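Wasier Fridge Set – data card
12 stars · 3 forks · Shared 26 times

Wasier is a collection of two-handed demonstrations around a small drinks fridge: opening the door, taking bottles out, putting bottles in, moving things between shelves, closing up again. Everything was done by people holding a gripper in each hand, so there is no robot arm in the recordings at all. We love how it came out. Two-handed work with a door in the middle of it is one of the most fun things you can ask a policy to learn, and we hope this set saves you a few weeks of getting started.

It was put together in Flovolville by Thắng Đoàn (rig, calibration, export) and Nhung Võ (task design, labeling, most of the checking).

At a glance

Takes: 1542
Of those, marked as retries: 376
Recording sessions: 26
Operators: 10
Hands: two, always both grippers in use or at the ready
Cameras: one on each gripper, one on the head
Pose: from the marker cubes, plus the head camera track
Labels: task name, start and end of each step, outcome, free-text note

A "take" is one run of one task from the moment both grippers are lifted to the moment both are lowered. A "retry" is a take where the operator fumbled and then recovered in the same run. We kept every one of them! They are in their own folder so you can leave them out, but please try training with them first. Our own policies got noticeably calmer around the door handle once the retries were mixed in.

Why a fridge

We started with tabletop pick and place like everyone else, and it went fine, and we got bored. Nhung brought up the fridge over lunch on a Friday and by that evening we had a first version of the task list taped to the wall. A glass door is hard for depth, reflective bottles are hard for everything, and the inside is dark while the room is bright. You also need one hand to do something with the door while the other hand goes in, and the order matters. If the second hand commits too early, the door swings back onto the wrist.

All of that fits in a very small space, which means short takes, which means you can collect a lot of them in an afternoon without anybody's shoulders giving out. (They do still get sore. Take breaks.)

The tasks

open_door – free hand anywhere, working hand pulls the door from the handle side or from the top edge. Both ways are in the set and labeled separately as open_side and open_top.

fetch_shelf – take a named bottle off a shelf and set it on top of the fridge.

stock_shelf – the other way around. A bottle starts on top of the fridge and goes onto the named shelf, upright.

swap – two bottles trade places. Our favorite, and the longest takes in the set by far.

low_pick – pick up something lying in the bottom of the fridge. Small round objects are the hardest ones here and we have more retries for this task than for any other.

close_door – push shut with the back of a finger. Operators were asked not to let go and let it fall closed, but a few did, and those carry the note "dropped".

Full sequences, where someone opens, does a job and closes, are under chains/. They are cut into the steps above by timestamps in steps.json, so you can train on whole chains or on the pieces.

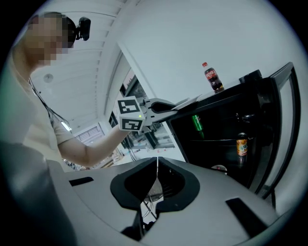
The rig

Each gripper has a trigger for the fingers, a wide-angle camera looking out past the fingertips, and a white cube with printed square markers on its faces. We use cubes because at least one face tends to stay visible to the head camera even when a wrist is turned well over. The head camera sits on a strap. Thin cables run from the head and both hands down to a recorder on the operator's body, and yes, we have tried wireless, and yes, we went back to cables. The sync is so much nicer.

Thắng wrote the sync and export code, which we call Temura. It lines up the three video streams with the finger opening, then writes one folder per take. If you already have a loader for other hand-held gripper data you can most likely adapt it in an hour or so.

One folder holds:

left.mp4 – left gripper camera
right.mp4 – right gripper camera
head.mp4 – head camera, faces blurred
pose_left.csv, pose_right.csv – position and rotation per frame, in the head camera's starting frame
fingers.csv – opening of both grippers, closed is 0 and fully open is 1
steps.json – step names with start and end
note.txt – whatever the operator or checker wanted to say, often nothing

The gripper cameras use a very wide lens. The usable picture is a circle with black corners. We export it untouched, and the lens model is in calib/ together with a small script that flattens it. Our own training runs on the round images directly. Flattening throws away the edges, and the edges are where you see the other gripper coming in, which is a lovely thing for a policy to have when two hands share such a tight space.

How a session goes

The operator puts on the head strap first and then picks up the grippers. Before the first take they hold both cubes up where the head camera can see them and turn each one slowly, which gives us a check on the tracking. Then the checker reads a task aloud, the operator does it, the checker says "down" and both grippers come down. The spoken parts are not in the release because we strip the audio.

Between takes the checker moves the bottles. We gave up on a fixed layout early. The sheet only says which shelf the target has to be on and whether the top of the fridge should be clear or have a bottle standing on it, and the rest is up to whoever is doing the moving. People are surprisingly bad at being random, so Nhung later added shuffled cards for the order of the shelves. Sessions 1 through 10 were done before the cards and lean toward the front of the upper shelf. There is a field for this in sessions.csv if you want to reweight.

The room was left alone as well. There is furniture and other stuff in view in plenty of takes, and the blinds and ceiling lights change from one session to the next. We consider that a plus. A policy that falls apart when a stool moves is a policy we would rather find out about early.
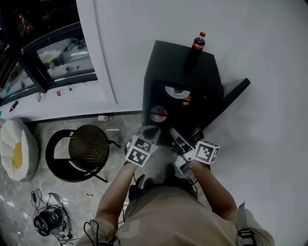 Two-gripper work seen from above: both tools held close together in front of the cabinet, with a Coca-Cola bottle standing on its top right corner.

Checking and labels

Every take was watched once, by someone other than the operator. The checker sets the outcome to done, done_retry or failed, fixes the step times if they are off, and writes a note if something odd happened. Failed takes are not in the release. If a cube was out of the head camera's sight for long enough that the track drifted, the take is marked track_gap and the bad span is listed. You can interpolate over the short gaps. Please don't over the long ones, the results look smooth and are wrong.

Search the notes! They are a gold mine. "second hand waited" and "elbow in the way" are both in there often enough to build a little subset from, and a student at Kourkoulas used the first of those to study timing between the hands. We would be so happy to see more of this.

What it's good for

Imitation learning with two hands. Learning when to wait. Visual representations for wrist cameras in dark interiors. Studying recoveries. Testing whether your method can cope with a door that moves while you work.

What it's less good for

Force. There is no force sensing on the grippers, and how firmly a bottle is held can only be guessed from the finger opening. Also anything about many different fridges. We had the one model, and if you train on Wasier alone your policy will know that one very well and be confused in your kitchen. Mix it with something else.

Tall operators see more of the top of the fridge and short operators see more of the inside, which sounds obvious, but it shows up clearly in validation if you split at random. Split by operator. The file splits/by_operator.txt does this for you and it's the one we use for every number we report.

Left-handed operators are underrepresented. Mirroring the data helps a bit, though the door of course ends up hinged on the other side, so mirror the whole take or leave it be.

People in the recordings

All operators agreed to their recordings being released and could pull their takes for a month afterward. Faces are blurred automatically and then checked by eye. If you spot a miss, write to us with the take number and we'll fix it and push a new version – no need to open a public issue for that one.

Known problems

The right gripper's finger opening reads slightly above 0 when fully closed in session 26. We have left the raw values in, and fingers_fixed.csv has the corrected ones.

A handful of head videos start a few frames late. Temura pads them with the first frame and says so in steps.json.

Task names in the first three sessions used spaces. The loader handles both, but if you write your own, watch for it.

Coming next

A second fridge, with a drawer, hopefully by December. We'd also like cans, which slide in the most entertaining ways. If you have a hand-held rig of your own and want to add takes in the same layout, get in touch, Thắng is always glad to talk about calibration and will do so at length.

Related
Temura – sync and export for hand-held grippers
Marker cube print sheets and folding guide
Flattening wide-angle wrist video: notes
Wasier task cards (printable)

Questions and corrections: open an issue or write to the Wasier maintainers, Flovolville · Back to top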